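Getting split rings onto a disk key holder without bending them
Asked by Mattes Heitmann, 25/03/2012

I have a round stainless steel holder with holes through it and large metal rings looped through those. I want to add small split rings, one per key. Prying them open with a thumbnail leaves the coils spread.
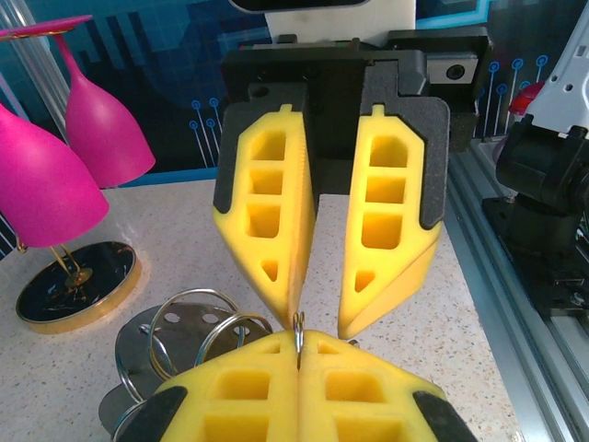 The small rings are stiff and won't close flat again afterward. Is there a correct method?

Reynaldo Macapagal
Use split ring pliers. Open the coil only as far as the wire thickness, start the key, remove the pliers, then rotate the ring. A ring that stays spread has been opened too far. Replace it.

Enside
A staple remover works. I did 19 that way, lost 3.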